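Visit to Grurkel, April

We went to Grurkel on a Thursday to see their gripper bench before Picard decides what to buy. Huguette Joly met us at the front desk at 8 and took us straight to the test room at the back. Mathis Rolland was already there, rewriting part of the controller setup from the night before.

Grurkel doesn't build arms. They test end effectors for small firms and publish the results to their members. This spring they are comparing a two-finger gripper with padded fingers against a multi-jointed hand. Both work over the same wooden table, one arm on each side, with everyday things and tools set out around them.
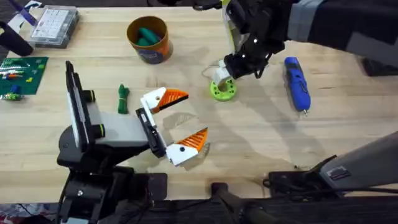

Mathis runs each item 100 times per gripper. A try counts if the item is lifted and held for 2 seconds. He was frank about the limits – the tries are short, and none of them says much about wear. Pads get swapped after 800 cycles whether they look worn or not.

The hand takes far longer to set up. Every new item means new finger positions, and Mathis keeps these in a plain text file that Huguette would like to see moved to something better. The two-finger gripper needs a width and a force, and that's it. For the kind of sorting we do at Picard, I would start there.

We also asked about controllers. Grurkel uses Trendbridge units on both sides and had a Flanley on loan, still waiting for a cable. Huguette will send the grip results once the current round is done.

Parking is behind the building. The visitor spaces were full by 9, so come early.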